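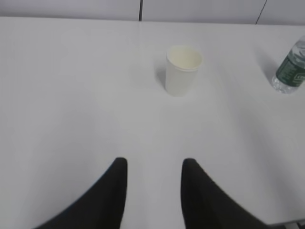 Progress report to the Eriteo fund, September

Hi all – this is the September update on the Sirko project, and it's a cheerful one for a change.

We finally have a decent routine for recording demonstrations by remote control. When I wrote last time, I was still moving the arm around by hand, which was fine for reaching and terrible for anything with a light grip (my own fingers kept ending up in the wrist camera's view, and the policy got very interested in them). So I switched to the Flotilura hand controllers, and after a rough first week I wouldn't go back!

We now have 317 usable demonstrations of the paper cup task. The goal in the plan was 800 by the end of the grant, so we're behind, but the pace is much better than it was. I can get through 76 in a good morning if I stop for coffee and don't try to be a hero. I'm slower after lunch and it shows in the recordings, so afternoons are for sorting and labeling now.

The cup is a meaner object than I expected. A white cup on a white table gives the wrist camera very little to go on, and if I close the fingers a touch too fast the side buckles. I've started pausing for a moment with the fingers open before I go in, and those pauses seem to help the trained policy line itself up. I've also been trying it with a water bottle off to one side, so it learns which thing to leave alone. It still goes for the bottle now and then.

On the not-so-great side, the delay between my hand and the arm gets worse when the Vustby lab network is busy. I threw out a whole batch over that. A wired line would fix it, and I'd like to move a bit of money from the travel budget to pay for one, if that's all right with you.

We also brought in 6 people who had never driven the arm before. They all got the hang of it within an hour, though their grips are all over the place – I'm keeping those recordings in a separate folder until I know whether the variety helps or hurts.

Next up is cup stacking, plus a second table with a darker top. Please let me know about the travel money before I order the cable.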